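September 2021, Flalten bench, drinks task

Carried on with the jigger pour by remote control. The plan for the Marikar set is still 90 demonstrations, with the lemon left on the board in all of them. Maya Tarawneh drove the first 8 and I took over from there.

Wrist views, then the side camera: 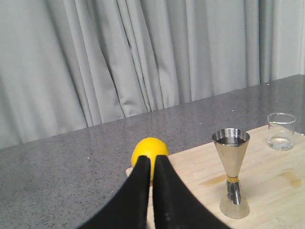
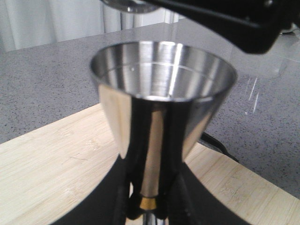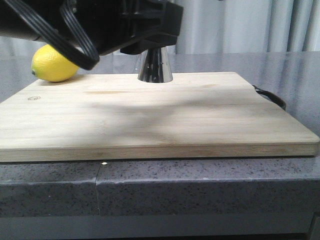 Main trouble is the grip on the jigger. Steel on smooth fingers slides if we close high on the cone, so both of us now go for the waist, by the gold band. Come in slowly, close, wait a beat, then lift. Anyone who rushes the close ends up teaching the arm to nudge the thing sideways first, and we had plenty of that in the Tarnon set.

Second trouble is the turn of the wrist. The leader arm feels stiff past 86 degrees and I tend to jerk it. Maya backs off, shifts her elbow and goes again, but that leaves a long pause in the recording. Not sure yet whether to trim the pauses or keep them. Each run is capped at 600 steps and two of mine went over.

Wipe the board between runs. Check the cables have slack before reaching to the far side.

To do:
Ask Femcombe about softer finger pads.
Redo my two long runs.
Move the start pose back a bit.
First training run in October, if the set is finished.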